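展台物品拆箱与台面铺设操作说明

适用范围

本说明适用于 Stalstead 展厅及 Timholm 分馆的展示台、操作台的日常布置，内容包括台布铺设、定位框粘贴、纸箱开启与摆放、撤台归位四个部分。展墙海报和落地展板的安装另见《展厅立面布置规定》，不在本说明之内。

各班组布置台面前应通读全文。首次参加布置的人员，须由熟悉流程的同事陪同完成一次完整操作后，方可单独作业。

一、准备工作

布置前应备齐下列用品：台布一块，黄色定位胶带一卷，软尺一把，无绒抹布两块，美工刀一把，挂烫机一台，以及本次所需的物品纸箱。纸箱统一向 Morin 库房领取，领取时核对箱侧标签与领用单是否一致。领用单编号为四位数，例如 1,723 号单对应的纸箱，箱侧也应标注 1,723。编号不符的，当场退回，不得带入展厅。

台布一律选用绿色纯色布，不得使用带花纹或反光的面料。台布应大于所需铺设区域，四边各留出余量。存放时采用卷轴收纳，避免对折；已经对折存放的台布，应提前一晚取出悬挂。

二、清洁台面

先用干抹布除去浮尘，再用微湿的抹布顺一个方向擦拭，最后以干布收净。台面上残留的旧胶痕，可用热风软化后揭除，禁止用刀片刮铲。台面完全干透后方可铺布，一般等待 40 分钟左右，梅雨季节应适当延长。

三、铺设台布

1. 将台布卷轴置于台面远端，由远及近缓慢展开，边展开边用手掌向两侧推平。

2. 台布边缘原则上与台边平行。台面需要同时放置纸箱的，允许斜向铺设，但主要操作区域必须全部落在台布范围之内。

3. 铺好后检查有无褶皱。局部褶皱可先用手掌由中心向外抚平；不能抚平的，取下台布用挂烫机处理，不得在台面上直接熨烫。

4. 布边附近的纸片、胶带头等零碎物，应在进入下一步之前清走。

褶皱多出现在定位框附近，原因是粘贴胶带时手掌压住布面并带动了布料。检查时应对这一位置多加留意。
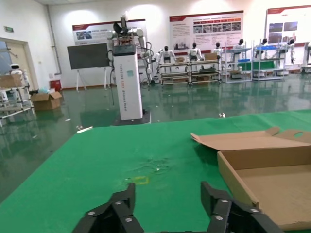
本页最后修改：10月　栏目：展厅运维 / 台面布置

四、粘贴定位框

定位框用于标示物品的摆放位置，以黄色胶带围成长方形，贴在台布上。粘贴时应先量后贴，四条边依次进行，转角处胶带相接即可，不必重叠。胶带应轻放轻压，禁止一手拉紧布面、一手粘贴。

定位框使用一段时间后颜色会变淡，边线也会起毛。凡在正常站立距离下不易辨认的，应整框揭除重贴，不得在旧胶带上加贴新胶带。揭除时沿布面方向缓慢回拉，揭下的胶带随手收入废料袋，不得留在台边。

五、开启与摆放纸箱

1. 纸箱放在台面一侧，以右侧为宜，与定位框保持一定间隔，保证取放物品时手臂不越过箱盖。

2. 封口胶带用美工刀浅划开启，刀刃伸出长度不超过一格。划开后立即收刀。

3. 箱盖向后翻折并保持竖起。带有提手孔的浅盘式瓦楞纸箱，翻盖后应检查提手孔周围有无撕裂，撕裂的纸箱不再周转使用。

4. 取出物品后，确认箱内没有遗留的小件和填充物。空箱如需继续用于回收物品，可留在原位，箱口保持敞开；不再使用的，应及时撤下。

5. 纸箱不得压在定位框上，也不得悬出台边。

六、周边环境

展厅地面为绿色环氧地坪，表面光亮，落上水渍或胶屑后十分明显。布置完成后，应检查台面四周地面，并用干拖布清理一遍。设备线缆不得垂落在人员通行的路线上，确需经过的，应加盖线槽。落地展板的支架腿外张，搬运纸箱经过时应绕行。

七、撤台与归位

撤台顺序与布置顺序相反：先收物品入箱，再合上箱盖，随后揭除定位框，最后卷收台布。台布卷收前抖净碎屑，有污渍的单独装袋，送 Rultura 洗涤点处理，并在袋外注明台号。次日仍需使用同一布置的，可保留台布和定位框，但纸箱必须入库。

纸箱送回 Morin 库房后，放入 211 号货架，空箱与装有物品的箱子分层摆放。领用单由库房签收，一联留存，一联交回班组。

八、常见问题处理

台布滑动：多为台面未干或有油渍所致。取下台布，重新清洁台面后再铺。不得用胶带将台布四角直接粘在台面上，可改用布艺夹固定。

定位框歪斜：以软尺测量两条对角线，长度不等即为歪斜，应揭下偏离的一边重贴。

箱盖自行回落：将折痕处反向压折一次。仍不能竖起的，可将箱盖折至箱体后方平放，前提是台面后部留有足够空间。

台布出现湿痕：立即用干布吸除水分，待其自然干燥，期间不得在湿痕处放置纸质物品。

台布、胶带等耗材不足时，请填写 2,228 号申领表，于当日下午四时前交至 Stalstead 展厅服务台。Timholm 分馆的申领由分馆值班室统一汇总后提交。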